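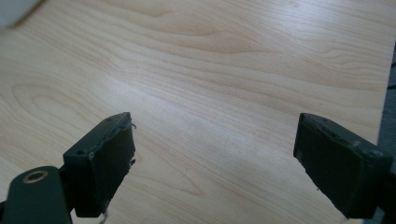

Vimala Nambiar demande si on garde ce plateau en finition brillante ou si on repasse tout en mat avant de le remonter, parce que d'après elle le reflet au milieu va gêner tout le monde dès qu'on travaillera dessus avec une lampe. Elle propose aussi de ne plus rien poser de chaud dessus tant que ce n'est pas tranché.

Ma réponse, notée ici pour ne pas la refaire trois fois : on ne touche pas à la face entière pour l'instant. Le veinage est beau, la surface ne montre pas de rayure ni de tache, et un ponçage complet sur un bois aussi pâle se rattrape mal. Si c'est du placage — bouleau ou érable, je n'ai pas tranché — la couche peut être très mince. J'ai déjà traversé un placage sur la table de Nesby et je n'ai pas envie de recommencer.

Atelier, octobre, 9 h 40

Essence. Darius Dambrauskienė penche pour l'érable, moi pour le bouleau. Le fil part en longues vagues et se referme à gauche en ovales emboîtés, donc débit sur dosse ou déroulage. Ça ne nous dit pas laquelle des deux essences. Regarder le chant à la loupe quand le plateau sera retourné. Si on voit une ligne de colle, la discussion sur le ponçage est close.

Finition. Origine inconnue, le bordereau de Lūse indique « vernis » et rien d'autre. Essai prévu sur la face du dessous, près d'un coin : alcool sur coton d'abord, puis diluant si l'alcool ne fait rien. Gants et fenêtre ouverte. Noter le temps avant ramollissement, on avait oublié de le faire pour les étagères de Jovard et on a dû reprendre l'essai.

10 h 25

Essai alcool fait dessous. Pas de collant au doigt, pas de trace jaune sur le coton. La gomme-laque est donc peu probable. Diluant ensuite, même coin, à deux centimètres du premier essai : léger voile, parti en séchant. Je reste sur un vernis acrylique ou polyuréthane, sans pouvoir dire mieux avec ce qu'on a ici.

11 h 15

Essai de matage, toujours dessous. Deux zones séparées par du ruban :
zone A, abrasif grain 500 à l'eau, très peu de pression, dans le sens du fil ;
zone B, tampon gris à sec, même sens, même nombre de passes.

La zone A donne un satiné régulier mais on voit l'endroit où j'ai appuyé en bout de course. La zone B est plus douce, un peu moins uniforme près du ruban. Vimala préfère B. Darius trouve que A se rapproche davantage des façades livrées par Kovora, ce qui est vrai, sauf que les façades ne seront pas dans la même pièce.

Sens du travail : au niveau des ovales le fil tourne, et si on le suit on finit par faire des ronds. Rester parallèle à la longueur du plateau partout, même là où le dessin part en boucle. Je l'écris parce que j'ai commencé à suivre la courbe sans m'en rendre compte sur une chute.

14 h

Chant passé à la loupe avec Darius. Pas de ligne de colle nette, mais le vernis déborde sur l'arête et il faudrait gratter pour être sûr. On ne gratte pas avant l'accord de Lūse. En attendant, on traite la pièce comme un placage.

Décision provisoire : matage léger au tampon gris, sans eau, sur la face visible, et seulement si Lūse accepte de perdre le brillant. Pas de nouvelle couche par-dessus avant d'avoir vu le résultat une nuit entière. Vimala leur envoie les deux zones d'essai avec la question du chant.

Température dans la réserve ce matin : 7 degrés. Trop froid pour vernir quoi que ce soit, même un échantillon. Rentrer les pots dans l'atelier le soir et les laisser loin du radiateur.

À racheter : tampons gris (il en reste un demi-paquet), ruban de masquage fin, coton. Le ruban large laisse plus de 2 millimètres de bavure de colle sur les finitions lisses, ne plus l'utiliser sur les faces.

16 h 50

Plateau remis à plat sur la couverture propre, face vers le haut, feutre sous les quatre coins. Rien dessus jusqu'à la réponse de Lūse, ni serre-joints ni tasses. Darius reprend l'examen du chant demain matin, la loupe est dans le tiroir du petit établi.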